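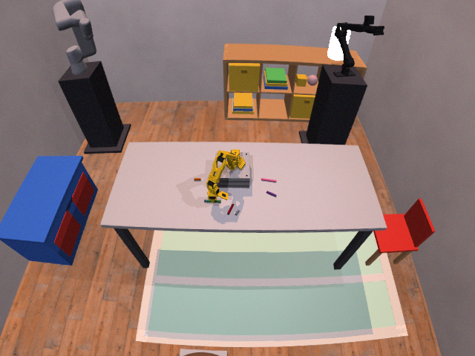
On Monday, the Condthorpe group wrote to the list:

> We have loaded the table cell from the October release and cannot
> get the yellow arm to close on a stick reliably. It travels to the
> right place, but the jaw closes slightly high. The error is worse
> toward the front edge of the table. We reinstalled the Plidis
> controller and saw no change. Should the base be re-seated, or is
> this a matter for the gripper settings? We would also like to know
> whether the two pedestal arms need to be disabled during this work.

Dear colleagues,

Thank you for the report. The same fault has been reproduced at Tistiro, and the procedure we now use to correct it is set out for the benefit of all sites running the cell.

The base should be checked first. The yellow arm is placed beside and partly over the gray platform, and its position is stored separately from the platform's. If the platform has been moved or resized in a local copy, the arm does not follow it. Sites that edited the platform before the October release should restore both entries from the release file and then load the cell again. A base that is tilted even slightly will produce the pattern described by Condthorpe, with a small error near the base and a larger one toward the front of the table.

Once the base has been restored, please proceed as follows.

1. Send the arm to its rest position and clear any joint offsets saved by the controller. Reinstalling the controller does not clear them.

2. Bring the open gripper down over one stick near the front of the table. The green one is suitable, as it lies nearly level with the front edge and the jaw does not have to turn far to meet it. The dark red stick is angled steeply and should be left until the settings have been confirmed.

3. Stop above the stick and record the height reported by the controller. Lower the gripper in steps of 2 mm until contact is registered, then record the height again.

4. Enter the difference as the tool offset. Do not enter it as a table height. The table height is shared with the other arms, and changing it will move the fault elsewhere.

5. Run 20 closings on the same stick, returning to rest after each. If any closing is missed, repeat from step 3.

With regard to the pedestal arms, the gray arm at the back left and the black arm at the back right may remain loaded. They should be held in position, however, with their motion plans removed - a plan left over from an earlier session will start with the clock and slow the contact solver.

Our own run was carried out on the Magyar server and completed 3,930 closings after the correction, with four misses. All four occurred on the very short gray stick, for which the default jaw opening is too wide. A revised opening is being prepared and will be sent to this list when it has been checked. Sites are asked not to adjust it locally in the meantime.

Condthorpe is kindly requested to return the two heights from step 3, together with the controller log, before the base entry is closed on our side.

Regards,
Cell Support Desk
Tistiro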